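Bimanual folding: does the wrist view help, or just overfit?

drandov_k
Posted 11/13/21
Trained the same policy twice on 940 shirt demos, once with the fixed camera only, once with fixed plus wrist. 50 rollouts each. Fixed only: 31 folds. Fixed plus wrist: 38. Same seed, same learning rate.

plelteto
One seed and 50 rollouts won't separate those two. Run three seeds before you call it a result.

Tullio Pellegrini
Disagree in part. The gap matches what we got in August with 209 demos. The arms block the fixed view late in the fold. What image size?

drandov_k
Same for both cameras. Dropping the wrist stream at test time breaks the policy, so it is using it.

plelteto
That shows dependence. It could be keying on the table grain or the basket. Move the basket and rerun.

serrano209
Agree with plelteto. Also post both views, hard to judge occlusion from a success rate.

drandov_k
Basket run is queued. Views:
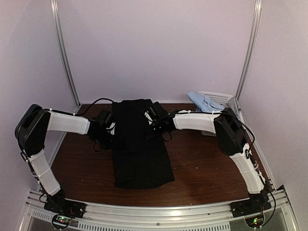
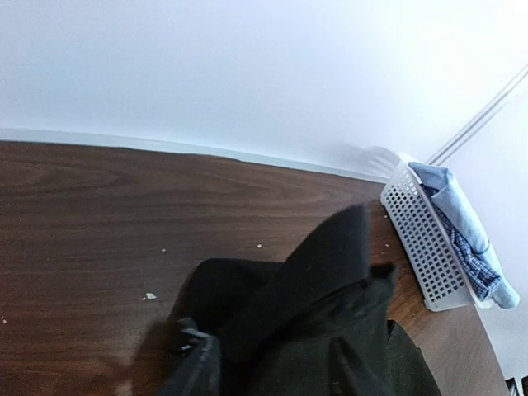 Fixed camera first, wrist camera second. Basket in both.

plelteto
Basket is large in the second one. I'd randomize it during collection too.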